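# A Morning at the Robot Workshop

Have you ever wondered what robots do all day when they aren't in movies? Our class wondered that too, so in April we went to the open day at Findholm, where people build robots and then spend a very long time teaching them things. (A very, very long time, as you'll find out!)

We were met by Mwende Rashidi, who has worked there for 10 years and still gets excited when something moves. She asked us to pick up a pencil. Easy! Then she asked us to do it with our eyes shut and thick mittens on, and pencils went rolling all over the floor. That, she told us, is a bit like what picking something up is like for a robot that is just starting out.

## How does a robot hold on?

You have fingers that bend, and skin that feels. Many robots have a **gripper** instead, and a simple one has just 2 stiff fingers that squeeze together. Squeeze too softly and the thing slips out. Squeeze too hard and, well, you wouldn't want to be the grape.

Motors open and close the fingers, and a computer tells the motors how far to go. Some robots also carry a little camera near the gripper, so they can look at what they're reaching for from close up, the way you might lean in to thread a needle.

## Why so many blocks?

Blocks are wonderful for practice, with their flat sides and their bright colors that are easy to spot on a table.
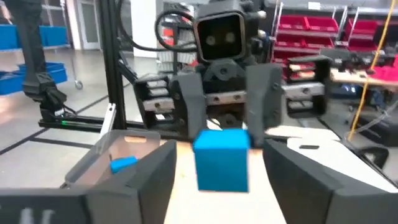 And practice is the big secret, just as it is with piano or tying your shoes. Mwende said a robot may need 1,000 tries at one small job, like lifting a block. People save what happened on each try, good and bad, and the computer uses all of it to make better guesses the next time.

Elsie Bunting, who sat next to me on the bus, asked if the robots ever get bored. Mwende laughed and said no, but the people do, and then they have a snack.

**Try it at home:** Tape two craft sticks to your thumb and pointer finger and see how many blocks you can move into a bowl!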